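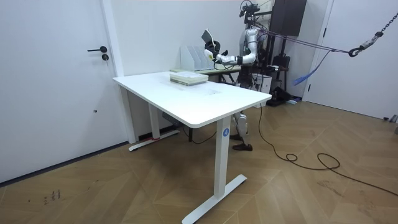
May, a little after 8 in the evening.

Worked on the desk and the books today and didn't get to anything else, though I'd written down a list this morning that included the bank and the dry cleaner. Both can wait until tomorrow.

The white desk is staying where it is, near the middle of the room and at an angle. I went back and forth on this. Against the wall it would leave more floor, but then I'd be looking at paint all day, and I had enough of that in the old apartment. Margaux called at lunch and said a desk in the middle of a room looks like a reception area. She may be right. I told her I'd give it until the end of the month.

I like the floor more than I expected to. The herringbone was the reason the rent was higher, and I complained about it at the time, but in the afternoon it goes a very warm brown and I don't want a rug on it now. The long white feet of the desk look a bit odd against it. I looked up felt pads to go under them. The Plarnetti ones come in packs of 10 and cost more than they should. Olanrewaju says to cut up an old felt hat. I don't own a felt hat.

The cables still bother me. They come down from the gray box under the top and hang behind the left leg, and I see them every time I walk in. I had a cable sleeve from Pruvost somewhere, bought for the TV and never used. Looked in the hall closet and the kitchen drawer. It's probably in one of the boxes marked "misc," and there are too many of those.

Books. The rule I set is that the desk gets one low stack, toward the back, lying flat with the edges lined up, and anything else goes on a shelf or out of the apartment. The stack looks good, pale green and cream, and it leaves the rest of the top clear for writing. I kept wanting to add to it. By the afternoon I had talked myself into two more and then out of both of them.

Out of the boxes I pulled 17 to give away. Mostly paperbacks I bought for trips, plus the Italian grammar I've been moving from place to place since college. Olanrewaju wants the grammar. The rest can go to the shop on the corner if they're still taking them. Last time they gave me $20 in credit and I spent all of it in the same visit, so I'm going to ask Margaux to drop them off.

There's also a mark on the desk top, or maybe it's only a sheen, a faint rectangle in the middle. I tilted my head at it for a while. Didn't try anything on it. The Fivelero spray says not for matte surfaces and I don't want to make it worse.

Dinner was eggs and the rest of the rice. My back is sore from the boxes and I'm going to bed early.

Tomorrow: bank, dry cleaner, felt pads, call about the shelf brackets. Find that cable sleeve.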